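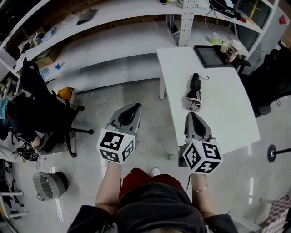 Brundham Tenants' Meeting, January. The meeting opened at 3, or when the people looking for chairs stopped looking. Sumaiya Dewan took the chair, in both senses, and read out the notice from Verinden, our landlord, on shared costs for the coming year. It runs to four pages and uses the word "equitable" on each of them. Copies were put out on a white table, one of the glossy ones that stand on the light gray floor in the main room, and several slid off it before they could be read. The meeting felt this was fair treatment.

Present: Sumaiya Dewan (chair), the bookkeepers from the front unit, both of the map people, the print shop, the tailor, and one person from Moynihan who had come about a parcel and stayed for all of it.
Apologies: the dentist's billing office, by email, sent during item 4.

1. Minutes of the last meeting
Accepted with one correction. The print shop did not "threaten" to withhold its share of the water bill. It "raised the possibility." The minutes now say so, and the print shop raised the possibility again.

2. Shared costs
Verinden proposes that each unit pay $122 a month for cleaning, up from a figure that the bookkeepers remembered exactly and the rest of us remembered fondly. The tailor asked what was being cleaned. The chair read from the notice: "common areas, as appropriate." The map people have kept a note of when the back stairs were last swept, and offered to circulate it. They were asked to circulate it to Verinden.
Agreed: Sumaiya Dewan to write and ask for a breakdown. The word "equitable" to be used at least once.

3. Lighting
Udavik has sent a quote for replacing the tubes in the main room. It comes to $2000 and covers labor, disposal of the old tubes, and something called site familiarization. The bookkeepers asked how long it takes to become familiar with a ceiling. The quote doesn't say.
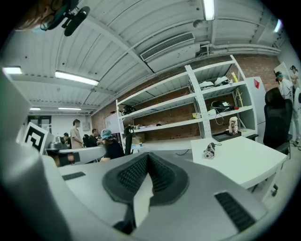 Main room ceiling, with the present fluorescent lights.

Discussion of the quote took a while. The tailor wants a whiter light for matching thread. The print shop wants a warmer light for matching everything else. The map people would settle for a switch that is labeled. Moynihan's visitor said their own building went over to lights that turn themselves off if you sit still, and that the accounts team now waves its arms every few minutes through the end of the quarter. This was heard with sympathy and cooled interest in motion sensors.
Agreed: get a second quote, and ask Udavik to leave out the familiarization. The tailor and the print shop to settle on a color between themselves and report back, separately if necessary.

4. The kitchen
The refrigerator was discussed for longer than the lease. There are 57 items on the chair's list of things left in it over the holidays, mostly sauces. The list was read aloud as far as the mustards, when a motion to take the rest as read was carried without opposition. Anything without a name on it goes out at the end of the month. Two people left the room at this point with a marker.
The new kettle is staying. The old kettle is also staying, as its owner was present.

5. Parking
No change. The bay by the gate is still reserved for a firm that moved out. Verinden says it can't be reassigned until the firm replies to its letter, and has been sending the letter to the bay's old tenant at this address. The front unit has a pile of them and will forward the pile.

6. Any other business
The tailor asked who has the good stapler. No answer was recorded.
Moynihan's visitor asked about the parcel. It was under the coats.

Next meeting next month, same room. Bring your own chair if you have views about chairs. The bookkeepers will bring coffee, and the old kettle will be given a turn.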